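Saving Water at Home in a Dry Spell

I love how fast the small stuff adds up! Keep a pitcher by the sink and catch the cold water that runs before the hot arrives (we get nearly 5 cups each time), then give it to the tomatoes.
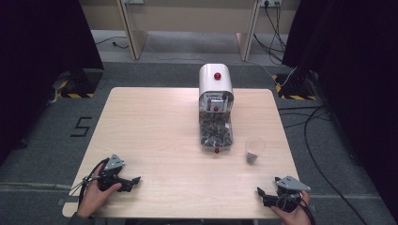
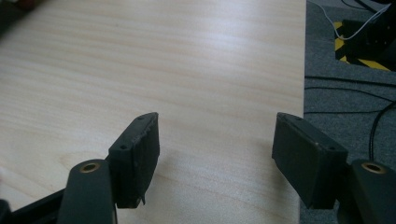
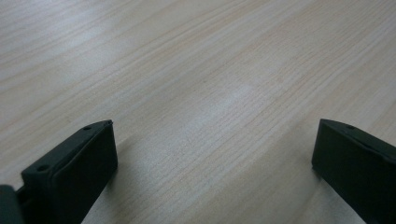 Can I water the garden with dishwater?
Use it on flowers and shrubs if the soap is mild, and pour it out the same day. Keep it off salad greens.

Mulch helps too, a good 4 inches, and water before breakfast!

Neelam Bansal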